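Catalog > Research Kits > Dual-Arm Cells > Trorkarance Towel Handover Package

Trorkarance Towel Handover Package (Lelden dual-arm cell)

Trorkarance is a training method for two-arm cells that fold, lift and pass soft goods. It ships as software, a set of trained weights and a written protocol. We resell it. We did not write it, and we asked Rocío Ibarra to go through the authors' claims before we put a price on the page.

The headline figure is a 92 percent success rate on towel handover. Read the protocol before you get attached to that number. A person folds the towel and lays it on the table before every trial, and "success" means the gripper still held cloth at the end. How the towel was held doesn't enter into it. A corner pinch and a fistful of terry count the same.
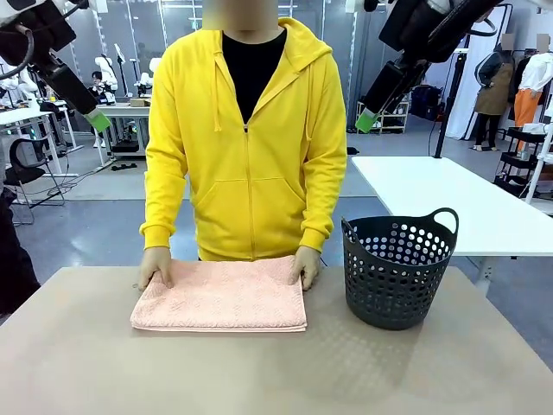

Ibarra's main complaint is that the starting fold does a lot of the work. A neat rectangle has a near edge that is easy to find from a wrist camera. Crumpled starts are mentioned once in the report, in a footnote, with no rate given. If your towels come out of a dryer, the published result says very little about your job.

She also wanted to know how much of the training set came from one folder. The answer from Lieselotte Steinbach, who handles the method at Lelden, was "most of it." We'd call that a limit on the claim, and so does she.
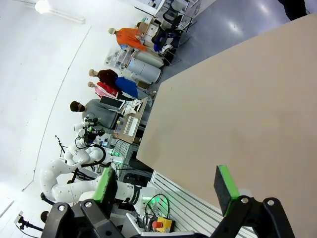

ISWOOD, February

The repeat run used the same weights on a second cell, with new finger pads and no retraining. Lelden describes the outcome as "consistent with the original." The table they sent us has 5 conditions and no error bars. Two of those conditions differ only in towel color, and we don't see what that was meant to show. Noemí Barajas has asked for the raw logs. She has the grip force traces so far — useful, but they don't settle the question. 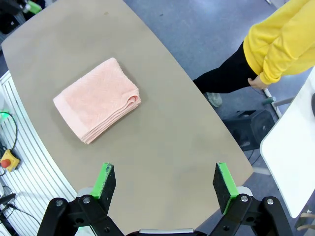

Folded pink towel on the table, gripper open, from the wrist camera.

What we do like is the wrist view. The policy takes its picture from close to the fingers, and the code for lining up that view with the overhead one is clean and well commented. Brisa Trujillo got it running on our bench without calling anyone. If you only want that part, buy the software tier and skip the weights.

The handover itself is where we'd be most careful. The report treats the person as a fixed target who reaches in at the right moment. People adjust. They take up slack, they shift a hand, they pull a little early, and a trial can pass on the strength of what the human did. There is no control condition with a passive stand or clamp in place of the person.
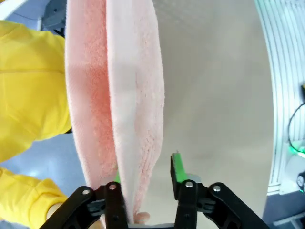

Until there is one, we list handover as "demonstrated" on our comparison sheet and leave the rate off.

Included: policy weights, calibration scripts, trial protocol, over 2000 recorded episodes. Not included: arms, grippers, table, towels.
Support: 7 hours of remote setup, booked through Gumaro Chávez.
Returns: software tier only, unopened license key.

Related items
Bañuelos Wrist Camera Bracket
Lelden Replacement Finger Pads, Green
Iswood Calibration Board
Trorkarance Software Tier (no weights)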